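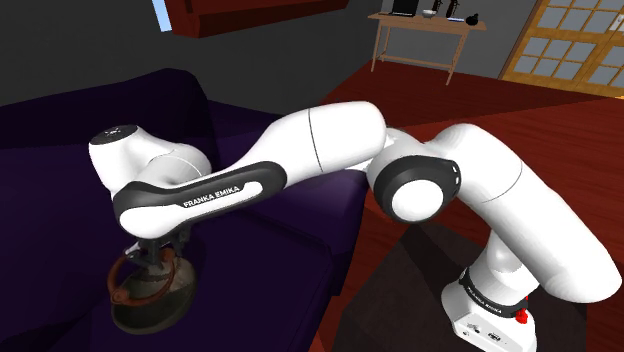 How long should I leave a sourdough loaf to prove in the fridge if my kitchen is cold to begin with?

Somewhere between twelve and eighteen hours suits most doughs, as long as the dough was properly airy before it went in. If your kitchen is cold, give it longer on the worktop first and don't count on the fridge to make up the difference.

Forum > Bread and Baking > Sourdough
Thread: Cold kitchen, flat loaves, please help!
2,044 views

crumbly_jo
Original poster
Hello all! I moved to Tetuvstead in March and the kitchen in this house is freezing (stone floor, north facing, lovely in a heatwave I'm sure). My starter is happy enough, it doubles, it smells of yoghurt and apples, but every loaf since the move has come out like a discus. Same flour, same recipe, same tin lid balanced on the same pot. I do four hours on the side, shape, then overnight in the fridge and bake first thing. It worked a treat in the old flat. What am I missing?

Recipe for anyone who wants it: 500g strong white, 350g water, 100g starter, 10g salt.

oventop
Your four hours is the problem. Forget the clock and go by the dough. At the temperature you're describing it might want eight or nine hours before you shape it. You want it up by half at least, domed at the edges, with a few bubbles on top, and it should wobble when you shake the bowl. What does yours look like at four hours?

crumbly_jo
Ah. A bit like putty, if I'm truthful. Smooth and sad.

oventop
There you go then! Underproved. Give it the whole day.

Aiguo Kang
I agree with oventop about the dough but I'd go at it from the other end. Warm your water. I use water at body heat in winter and the dough starts off in a good place, and then I wrap the bowl in a towel and put it in the oven with only the light on. Mine is usually ready in five hours. Waiting nine hours in a cold room works but you can't plan a day around it.

Also, 75% of my flat loaves over the years came from a starter I thought was ready and wasn't. Doubling is fine, but how long does it take to double in the new kitchen?

crumbly_jo
Good question, I hadn't thought to check. I feed it at bedtime and it's up by breakfast, so anything up to eight hours?

Aiguo Kang
Try to catch it at the top. If it has domed and is just starting to flatten in the middle, use it then. Mine does it in five with a warm feed.

hobnail
Going to be the grump here. I don't think the oven light trick is good advice. My oven light took the dough well past thirty degrees and I ended up with soup. Sticky, sour, no strength at all, it went in the bin. Slow and cool gives a better flavour anyway. People baked in cold kitchens for centuries and managed.

Aiguo Kang
They also had a range going all day, hobnail! But fair point, ovens differ. I should have said put a thermometer in first, shut the door for an hour and see what it reads. If it's too warm, wedge a wooden spoon in the door.

hobnail
A thermometer I will allow.

plumduff
Can I put in a word for the jar trick? I learnt it off this forum and it changed everything for me. When you've mixed your dough, pinch a bit off and push it down into a small straight-sided jar, mark the level with a rubber band and stand it next to the bowl. When the bit in the jar has gone up by half, so has your dough (more or less). So much easier than squinting at a big round bowl. I bounced round the kitchen the first time I cut a loaf after doing that, all those lovely uneven holes!

oventop
Love the jar. Only thing is, a little jar cools and warms faster than a big bowl, so in a cold room it can lag behind. Put it in the bowl's towel with it.

plumduff
Ooh, I never knew that. Mine just sits on the windowsill like a pet.

standbymixer
What flour is it? I had terrible trouble until I moved from supermarket own brand to the strong white from Qiu, which takes water much better. The Storkadau stoneground is gorgeous too but I'd only swap a fifth of it in to begin with, it's thirsty and it ferments faster.

hobnail
Here we go. It isn't the flour. She said it's the same flour that worked in the old flat.

standbymixer
I wasn't saying it was the cause, I was asking! And a fifth of wholemeal really would speed things up in a cold kitchen. Try it before you knock it.

oventop
Standbymixer is right on that one. Wholemeal gets things moving.

crumbly_jo
I have half a bag of wholemeal rye in the cupboard. Would that do?

standbymixer
Yes! Rye is even livelier. Use 60g of it and take the same off the white. You may want a splash more water as well.

crumbly_jo
Right, plan for tomorrow. Warm water, 60g rye, towel, jar with a rubber band. I'll mix at 8am and I won't shape until the jar says so. Will the fridge time change?

Aiguo Kang
No, overnight is fine. Just check it's properly cold in there. Dough that goes into a mild fridge keeps rising for hours, and then you've got the opposite problem.

crumbly_jo
UPDATE! Mixed at eight, shaped at ten past two, in the fridge by half past and baked this morning. It sprang! It has an ear! The whole loaf weighed 804g once it had cooled and it's nearly twice the height of the last one. The crumb is a bit tight at the bottom but I don't care, we've eaten almost all of it with butter and my other half has asked whether I can make one every day. Thank you, thank you.

plumduff
Hurrah!! Tight at the bottom might be the base of your pot, try preheating it a good bit longer.

hobnail
Well done. Now try it once at room temperature with cold water and tell me which tastes better.

Aiguo Kang
I'd like to know that too, to be fair. Standa, who used to post on here, always swore by the slow one.

oventop
Slow one for flavour, warm one for a weekday. I do both.

crumbly_jo
Going to do both this weekend then, one bowl in the towel and one left on the stone floor. What do people do about scoring, by the way? I used a bread knife and it dragged horribly.

plumduff
Razor blade, straight from the fridge, and be brave about it. One quick cut at a slant.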